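From: Precious Rampersad
To: kitchen-operations list
Subject: Re: Recording assignments and portioning work at Te Moana

Colleagues,

Thank you for the message from the second-shift portioning lead, which is quoted in the sections to which it relates. Several staff members have written to me separately with similar concerns. I am replying to the full list so that everyone at Te Moana and at the main Kulell kitchen has the same information.

> My team has been told that two people per shift will now be assigned to
> the recording room. We were not told how they were selected, whether it
> counts as regular work, or what happens to their place on the line while
> they are away. I would like this set out in writing.

Recording is regular work. It is paid at the employee's normal rate, including any shift differential, and the time counts toward seniority and leave in the same way as time on the line. Assignments for the first period were made by the shift supervisors from the list of employees who had completed cold-preparation training. I accept that this was not explained when the schedule was posted. From the June schedule onward, employees will put their own names forward, and supervisors will fill places from that list in order of seniority. An employee who does not wish to take part may decline without giving a reason, and no note of the refusal will be kept.

The line position of anyone assigned to recording is held for the length of the assignment. Supervisors have been asked to arrange relief cover before the start of the shift and to tell the rest of the team who is covering. Where cover cannot be found, the recording session is to be canceled.

> People come back and say they spent the whole time tipping cups of
> vegetables into a container. They are experienced cooks. Some of them
> find it a little insulting, and I can see why.

The tasks do look simple. The portioning equipment planned for Te Moana, which the company is obtaining from Uton under the name Florent, is prepared for its work from recordings of people doing that work by hand. The person holds a gripper in each hand in place of tongs or a scoop and carries out ordinary steps such as picking up a cup, bringing it to a container, emptying it, and setting it down. The same step is then repeated with the items in different places. An experienced cook does a number of things in those few seconds that do not appear in our written procedures, such as slowing the wrist before the last of the product leaves the cup.

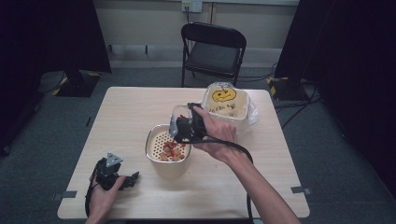

Diced product has received the most attention so far, in part at the request of the line staff, who identified it as the most tiring item to portion over a full shift. Sauces are the second priority. Whole leaves and soft fruit are not in the current plan and will continue to be portioned entirely by hand.

I do recognize that an explanation of this kind does not remove the tedium. The plan for each participant was originally 112 repetitions in a session. Following comments from both shifts, that figure has been lowered to 40, with a break at the midpoint. Participants may also stop a session early on account of discomfort in the hand, wrist, or shoulder, and should report the discomfort in the usual way. The grippers are held for longer and more steadily than a kitchen tool would be, and the occupational health office has asked to hear of any soreness, including minor soreness that passes by the next day.

Two further points on the room itself. The cables from the grippers are to be kept clear of the feet, and participants should ask for them to be moved if they are not. Food used in recording is handled as training product: it does not return to the line, it is not to be eaten, and it is discarded at the end of the session and entered on the waste sheet under its own heading. The waste figures for your station will not be affected. 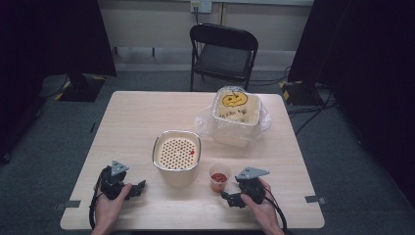
Practice table with the two hand-held grippers, the perforated container, and a cup of red liquid or sauce.

> The other question is the one everybody is asking at break. When the
> machine can do it, what do the people do? We have heard that portioning
> will drop to a skeleton crew. If that is the plan, we would prefer to be
> told now.

No decision has been made to reduce the number of employees in portioning, and I have been authorized to say that none will be made before the trial at Te Moana has ended and its results have been shared on this list. I am not in a position to promise what will be decided after that. I would rather state this plainly than offer an assurance that the company may later need to qualify.

What can be described is the trial. One Florent unit will be placed at the end of the second portioning line. It will portion 800 trays per shift of a single menu item, beginning with the diced vegetable side. The remaining trays for that item, and all trays for every other item, will be portioned as they are today. An employee from the line will be stationed at the unit at all times. The duties of that position are as follows:

Filling and changing the product containers.
Checking portions by eye and by scale.
Stopping the unit whenever the employee judges it necessary.
Clearing spills and restarting the unit.
Keeping the log of stops and their causes.

The authority to stop the unit rests with the employee at the station and does not require a supervisor's approval. Stops will not be counted against the employee or the shift. This was raised in the joint safety meeting and has been written into the trial procedure, a copy of which is posted beside the time clock at each site.

The position has been graded one step above portioning. Training will take 5 working days, held during paid hours, and will be offered first to those now working on the second line and afterward to the other portioning staff. Participation in recording is not a requirement for the training, and it gives no advantage in selection. Several people had understood otherwise, and supervisors have been asked to correct this at their next shift meeting.

There will be changes that are harder to put into a procedure. The second line has worked as a group facing one another across the belt, and the station at the unit stands apart from it. Staff at the main kitchen who moved to the tray-sealing machine told us that they missed the conversation more than they had expected, and that the noise made the remaining conversation difficult. We have asked for the unit to be turned so that the employee faces the line – the drawings are being revised – and the station will rotate every two hours so that the same person is not posted there for a full shift.

> Last point. Are we being filmed? Who gets the recordings?

The recordings show the table, the hands and forearms of the participant, and whatever part of the room lies behind the table. They carry a session number in place of the employee's name. They are held by Kulell and supplied to Uton for preparing the portioning unit. They may not be used to assess an employee's speed, skill, or conduct, and supervisors do not have access to them. Participants who have a tattoo, scar, or piece of jewelry they would prefer not to have recorded may ask for sleeves. Any participant may view his or her own sessions on request to my office, and may ask for a session to be withdrawn.

Written questions may be sent to this list or to me directly. Those who prefer to speak in person will find me in the Te Moana break room at 2:30 p.m., at the change of shift, throughout the week in which the June schedule is posted. Interpreters can be arranged for anyone who asks at the front office beforehand.

I would ask supervisors to print this message and post it for staff who do not use the list.

Respectfully,

Precious Rampersad
Workforce Relations
Kulell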